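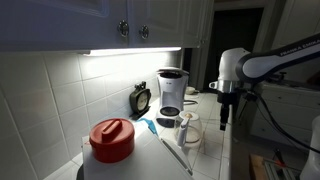 Getting a tiled worktop properly clean (and keeping it that way)

When we moved into the house on Hilemwood I thought white tiles on the worktop were the prettiest thing going. Then I made my first pot of coffee on them! Coffee and white grout do not get along, and by March the lines near the machine had gone the colour of weak tea. I've tried all sorts since then, and what follows is the routine I've settled on. It takes me one evening, with the radio on.

What you'll need

Bicarbonate of soda, washing-up liquid, an old toothbrush, two cloths (one for wet, one for dry) and a bowl for mixing. I use a Prilberg grout brush for the worst lines because the handle is kinder to my wrist, but a toothbrush does the same job if you've got the patience.

Clearing the decks

Take everything off. I used to scrub round the coffee maker and it always left a grubby outline, like a chalk mark at a crime scene. Unplug the machine first and let it cool down, then lift the carafe out and put it in the sink to soak. Clock, canisters, chopping board, the little bowl that lives at the back by the wall – the whole lot goes on the table.

Sweep up the crumbs while it's dry. If you wet them first you'll be digging paste out of the grout, ask me how I know.

The scrubbing

Mix 5 spoons of bicarb with 2 of water and a tiny squirt of washing-up liquid. You want it thick enough to sit on the line without running off. Press it in with your finger, leave it for 9 minutes (I make a phone call) and then scrub along the line, going gently. Scrubbing hard across the tiles just flings it up the wall.

Wipe with the wet cloth, rinse the cloth, wipe again. Then once more, as bicarb leaves a chalky film you won't notice until the morning. Buff with the dry one.

Switch the light on under the cupboards while you're doing this, if you have one. It's a bit cruel, mine shows up every smear on the splashback, but you'll catch the bits you'd miss by daylight.

The coffee maker

Wipe the outside and the rim round the water tank, then wash the carafe and its lid in warm soapy water. Don't forget the inside of the handle, where old drips collect. If yours needs descaling, follow the booklet that came with it, and do it before you clean the tiles!

Putting it all back

Let the grout dry completely. I leave ours overnight. I keep a folded cloth near the coffee things now for drips, and I wipe up as soon as I've poured. The big scrub only comes round every 7 weeks or so these days, and next time I'm tackling the bit behind the cooker.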